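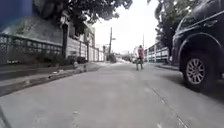
# Street Driving Examples: Frequently Asked Questions

Thanks for your interest in Ferkorberg! We're a small project collecting everyday street examples so that slow-moving delivery carts can learn to get around a neighborhood. We love this work, and we get a lot of mail about it, so the questions that come up most are all on one page. Last updated 14 Aug 2022.

## What are you collecting?

Short stretches of ordinary travel down ordinary streets. Each stretch pairs what the camera saw with what the driver did at the same moment: steering, speed, braking. We call one such stretch an example. The learning system (ours is named Rey) goes through a great many of them and works out what a careful driver tends to do when the road looks a certain way.

## Why residential streets? Isn't that the easy part?

We thought so too, and then we started! A quiet block has very few lane markings to lean on. People walk in the road. A parked SUV takes up one side and you have to decide how much room to leave and how early to start moving over. Pale concrete under a white sky gives a camera very little to work with, so the curb line becomes hugely important. Highways have plenty of public data already. Blocks with garden walls, gateposts and utility poles have much less, and those are the places a delivery cart has to go.

## How many examples do you have?

The March release had 917 examples. We're now at over 3,000, and we're still adding to them. The number we watch most closely is smaller, though: 611 of them include a person on foot or on two wheels somewhere ahead. Those are the ones Rey learns the most from, and we would happily trade a pile of empty-road footage for a few more.

## What makes a good example?

Variety within a single street, mostly. The same block with a walker in the middle distance and then with a motorcycle in the middle distance is worth far more to us than two passes with nothing on the road. The fences and poles stay put while the thing that matters changes, and that helps the system figure out which is which.

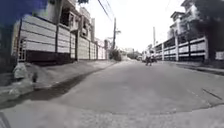
We also like examples where the important thing is still small. A rider who fills half the view is easy to spot. A rider far down the block, close to parked or slow vehicles, is the case where an early, gentle change of speed makes all the difference — and it's the case our first model handled worst.

## Do you throw out blurry or washed-out footage?

Very rarely. Overcast skies blow out to white, distant houses go soft, and a wide lens bends straight curbs into curves. A cart on the street will get exactly that kind of view, so the training set should have plenty of it. We drop an example only when the camera view and the driving record have slipped out of step, or when the lens is so dirty that a human reviewer can't tell where the road goes.

## Who does the labeling?

The driving itself is most of the label, and that's one of the things we like best about this approach! The driver slows down, and the record says so. On top of that, reviewers use a tool called Oreck to mark a short list of things:

- people walking, and which way they're headed
- bikes and motorcycles
- vehicles, tagged as parked, moving or unsure
- objects on the road or the sidewalk that might need a wider pass
- seams, cracks and patches in the pavement

The last one surprises people. Early on, Rey treated every dark seam as a curb and kept steering away from it. Marking the seams took a lot of patience and cleared up most of the trouble.

## What does "unsure" mean in the vehicle tags?

Exactly what it sounds like. From one still moment it can be impossible to say whether a van down the block is stopped or rolling. Reviewers are asked to pick "unsure" freely. A wrong tag does more harm than an open one, and the model can learn to be careful around both.

## What about people's privacy?

Faces and license plates are blurred before any example goes to a reviewer. We don't try to identify anyone, and we don't keep sound. If you live on a street we've covered and want a stretch taken out, send us the block and we'll remove it from the next release.

## Can I use the data?

Yes, for research and teaching. The starter pack has 200 examples and fits comfortably on a laptop. It comes from the Plisosov set, our most varied one, and includes the Oreck marks along with the raw driving record. Please try the starter pack before asking for the full set. Most students find it's plenty for a first project, and we'd love to see what you build with it.

## Can I send you my own footage?

Please ask first. Plain dashcam video is fun to watch, but without steering and speed recorded alongside it we can't turn it into examples. If your vehicle logs both, write to us with the log format and the lens type, plus a minute of footage to test with. We'll write back with the mounting guide and an upload link.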